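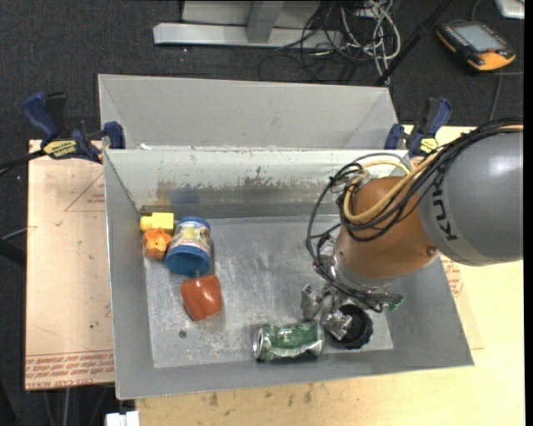 The Gray Bins of Jomosstead

Every year in December we clear out the odds and ends at Jomosstead, and every year we put the results online, in the belief that the people of Bolineo have a right to know what they've been leaving us. This year's gallery has 17 entries. Last year's had more, but it included several views of the same bucket and we received feedback.

A word about the bins. They are metal, they are gray, and they came secondhand from Harico when Harico moved to smaller premises and larger ideas. They've had a hard life and it shows. We looked into new ones from Pathak and were quoted 2,110 for the set, delivery extra, and discovered on the spot a deep affection for the old ones.

Captions are by the management. Click to enlarge, if you feel the subject deserves it.

1. Bin, back wall
The scrape marks have been compared to a mountain range, a coastline and a bad day at a car wash. They don't come off. We've stopped asking them to.

2. Green drink can, aluminum
Dented. We have never been brought a can in good shape, and would probably be suspicious of one.

3. Blue plastic jar
Colorful label with white, yellow, green and some reddish parts, so whatever it was selling, it was selling it hard. A jar like this will be useful someday. We have a shelf of jars like this.

4. The shelf of jars like this
See above. The shelf has started to bow.

5. Yellow toy block
A square part with a smaller rounded part sticking out of one side. Clearly meant to fit into something. If you own the something, please get in touch before spring.

6. Round black thing
Ridges around the outside, dark and hollow in the middle. Opinion at Jomosstead is split between "cap" and "part of a bigger thing," and lunch has been eaten in separate rooms over it. Suggestions are welcome. Suggestions that it's a hat for a mouse have been received already, thank you.

7. One bin behind another
Two bins, back to back, for when one bin of trouble isn't enough. We used to leave a gap between them. Things went into the gap.

8. Things from the gap
A clothespin, a bottle cap, half a ruler and a birthday candle in the shape of a 5. The other half of the ruler is still at large.

9. Extension cord
It was coiled when we put it away. We want that on the record.

10. Saucers
Five of them, all different, with no cups. Somewhere in Bolineo there is a cupboard with five different cups, and we'd like to arrange a meeting.

11. Coffee tin full of keys
Labeled "KEYS" in marker, in case of doubt. None of them fit the padlock in picture 12.

12. Padlock
Locked, attached to nothing.

13. Sorting table, 9 in the morning
Taken before we started. Note the three neat piles marked Keep, Pass On and Recycle. Note also the coffee, still hot and full of hope.

14. Sorting table, 4 in the afternoon
There's now a fourth pile, marked Hmm. It is the biggest.

15. Instruction booklet
Ninety pages in a great many languages, for an appliance that was not in the box. We read some of it anyway. Do not immerse.

16. Ball of string
Made up of pieces too short to use, tied together by someone with patience and, we'd guess, a long winter. It's very handsome. It still can't be used for anything, on account of the knots.

17. The bins, empty, stacked by the door
This lasted until just after supper.

Notes for visitors

Anything in the gallery can be claimed by writing to the front desk and describing it in a way that makes us believe you. The jar, the block and the saucers are free to a good home. The keys go as a set. The ball of string is staying here.

If you're thinking of dropping things off, please look at pictures 4 and 14 first and consider how you'd feel. We still take toys, tins, kitchen things and small hardware. Cans should go in the recycling at the end of the lane, where they'll be just as happy, and full paint pots should go anywhere else at all.

Several people have asked whether prints are available. They are, on plain paper, at the desk. So far we have sold one, of the padlock.

Older galleries: The Year of the Lampshades / Mostly Lids / Lids, Continued / Bucket (see feedback)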